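3.2 Fingertip care and start-of-episode rules

Early collection at the Maresstead site had no written rules for the state of the gripper before an episode began. Operators cleaned the fingertips when they thought of it, and some started recording with the fingers already closed. When we reviewed the first 459 episodes, 143 had to be set aside, most of them for a closed or half-closed start. We then adopted the rules below, drafted by Babatunde Briggs and revised once after a trial at the Hokton site in February.

An episode starts with the fingers open and the gap between them clear. Nothing may touch either pad until recording has begun. The operator holds this position for two seconds so that the opening width can be read at a known state. If the target is soft, such as a cloth or a paper wipe, it is placed beyond the fingertips so that the approach is part of the recording. Soft targets are not flattened or straightened between episodes unless the task sheet says so.

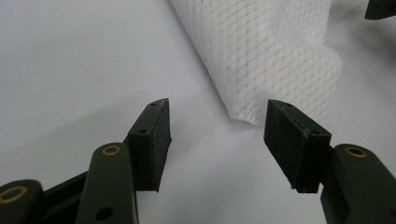 Figure 4. Hand-held gripper with open fingers; a rolled white textured cloth lies beyond the tips.

Light dust and small scuffs on the pads are accepted. We tried a stricter rule in which any visible mark meant a stop for cleaning, but sessions became much longer and the operators did not apply it the same way. The current rule asks for a stop only when a pad is loose, chipped on its gripping face, or carries residue that comes off on a gloved finger. Pads are wiped at the start of each session and replaced in pairs after 3000 closures, whatever their condition. The linkage pivots are checked for play at the same time, following the Nikolaidis checklist (Appendix B), and any gripper that fails goes back to the bench.

Stops are entered in the Wunness log with the episode number and one of 21 reason codes. Free-text notes are allowed but do not replace a code. An episode with a missing code is held out of the training split until the operator who recorded it has filled it in.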